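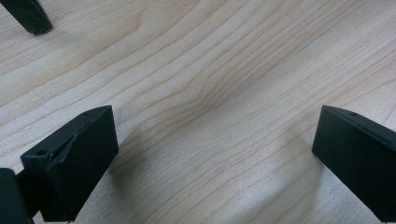 I have been collecting demonstrations for Clendness, my home project to teach a small arm to pick things up and put them where they belong. The recordings are done with a hand-held gripper, so I do the task myself and the camera on the tool records it. My first batch had a problem I didn't notice until training. Every clip started with the object already between the fingers or close to it, and the model never learned what to do before that point. Now I begin each one with the fingers open over bare wood, grain and soft shadows and all, and only then go looking for the object.

The shadows matter more than I expected. An early model closed on a dark patch of table several times in one evening. I started recording at different times of day, with the lamp on and off, and that has mostly stopped.

A session is 24 clips now. I used to do more, but my wrist gets tired and the motions get sloppy, and sloppy clips are a pain to weed out later. I throw away almost 10 from a bad session and keep nearly everything from a good one.

File names are the date, the task and a letter for the lighting. I tried Istia for labeling and went back to a spreadsheet after two weeks. It was fine, but I was spending longer in the menus than with the gripper.

Next I want to record on the kitchen counter, which is darker and shinier. I'd like four full sessions there before I train again, and I hope to have the arm running on both surfaces by November.

Posted 21 July 2018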